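Pearls and How to Doubt Them: Notes for Session 2

2020-08-23
By Niilo Suominen

These notes cover what I said about pearls, minus the coughing.

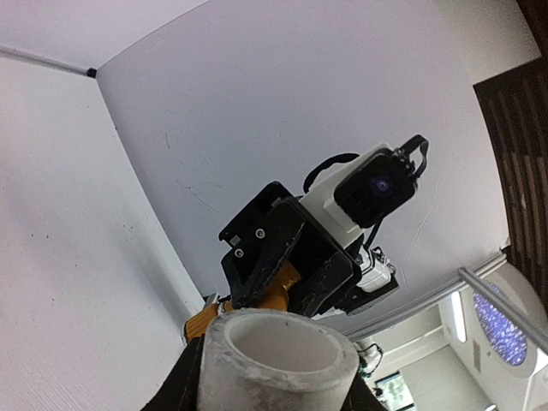 A natural pearl forms when something irritating gets into a mollusc and the mollusc coats it in nacre, layer upon layer. A cultured pearl forms the same way, except that a person put the irritant there on purpose. Both are real pearls. Students who write "fake" beside "cultured" will lose marks and, later, customers.

Terms to know:

Nacre – the coating. Thin nacre wears through at the drill hole first, so look there.
Lustre – how sharply the surface reflects. If your face looks like a rumour, the lustre is poor.
Orient – the faint rainbow under the surface. Sellers see it more often than buyers do.
Baroque – any irregular shape. The word has done wonders for lumpy pearls.

The tooth test: rub the pearl lightly on the edge of a front tooth. Nacre feels slightly gritty, glass and plastic feel smooth. It won't tell natural from cultured; for that you need an X-ray and a laboratory. Please ask before trying it in a shop.

Care: put them on last, after scent and hairspray, and take them off first. Wipe with a soft cloth. No ultrasonic cleaners, no vinegar, whatever you have read about Cleopatra.

For next time, read the Aaltonen chapter on grading and bring 2 strands to compare. Your grandmother's will do, if she agrees.

Comments

Oskari Laitinen: Does the tooth test work on dyed pearls?

Niilo Suominen: Yes, the grit is still there. Check the drill hole for dye.

clivetti: My "heirloom" strand is as smooth as a button. Thanks for that.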